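The Second Draft

Zuzana Vávra had written the first version of the rules in May, and it ran to 447 lines. Her manager read the first page and the last page and sent it back with one sentence: could a person follow this with the machine standing next to them?

So she began again. She took the small desk by the radiator in the Verkunitz office, turned off her messages, and wrote a heading. Working Near the Household Robot: Kitchen Tasks. Then she sat for a while and looked at it.

The trouble was Rule 9. It said that a person must not reach into a container while the robot's hand was over it. Everyone agreed with that. What they did not agree on was when the hand stopped being over it.

Igor Jireš, who had to work beside the thing every day, wanted a distance. He liked distances. You could put tape on a table.

"Two hundred millimetres," he said, when she rang him. "From the rim to the nearest finger. Outside that, you can reach."

"And who measures it?"

"You get used to judging it."

"That isn't a rule, Igor. That's a habit."

He said that most of the rules he kept were habits, and that he had a kettle on.

She tried it his way and wrote the paragraph three times. Each time she read it as a stranger would, someone on a first morning at Vamivden, sleeves rolled up, wanting to be useful. A stranger would see an apple sitting badly in a basket and put a hand out to straighten it. A stranger would not think in millimetres at all.

She crossed out the distance and put in a word. The person by the table says "mine" before reaching and "yours" after. The operator answers each time. Until the operator has answered, hands stay off the table.

It looked childish on the page. She left it in.

On the Thursday she took the tram out to Vamivden with two printed copies and read Rule 9 aloud to the people there. Ľubomír Kuruc was at the controls. He listened with his arms folded and asked what happened if he did not hear.

"Then you haven't answered," Zuzana said. "So nobody reaches."

"And if I answer by mistake?"

She wrote that down. She had no reply to it, and she did not pretend to have one. Later it became Rule 10, which says that the operator brings the arm to rest before answering, and keeps it at rest until the word "yours" comes back.

They tried it through the afternoon. The first few times people laughed at the words, and after that they forgot to laugh. Igor said "mine" in a very small voice, as if ordering something in a foreign café. Viera Hubáček said it as though she were calling a dog. Ľubomír gave the same flat "go on" to both of them.

Zuzana stood near the door with her pencil and watched where people's eyes went. They watched the hand. Even the ones who had been there for months watched the hand, and hardly ever the elbow or the feet. She added a line about cables on the floor, and another about standing where the operator can see your face.

By four o'clock she had filled the margins of both copies. She typed it up on the tram home — eleven rules, 2 pages, large print — and put the pictures from Vamivden at the back, under the last rule.

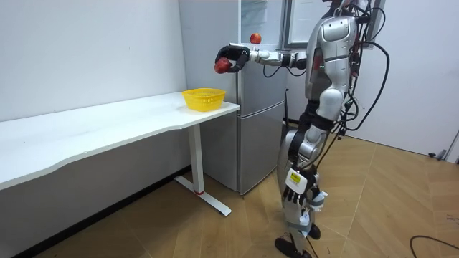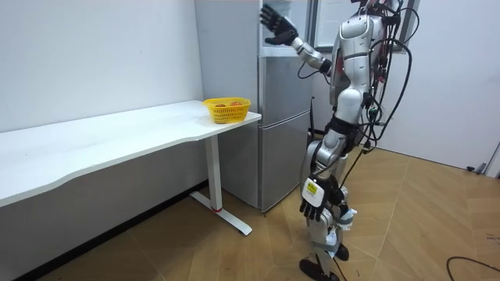

The hand and the basket, for Rules 9 and 10.

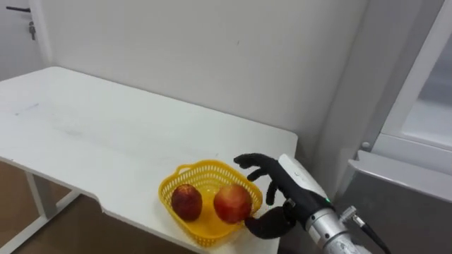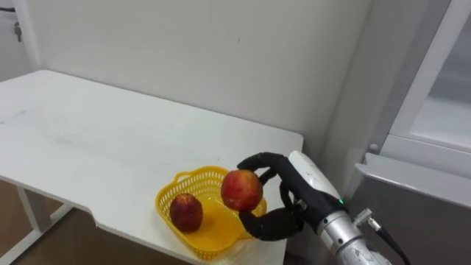 Bohumila Jireš wrote back that evening to say she could live with all of it except the word "mine", which her own children had shouted at each other for years and which she had stopped hearing long ago. Could it be "reaching" instead? It was longer, but it said what the person was about to do, and an operator who caught only half of it would still know to stop the arm. She would also move Rule 10 above Rule 9, so that people read about the arm resting before they read about putting a hand out. Otherwise she had no changes, and she wanted 3 copies by Monday, one of them for the wall.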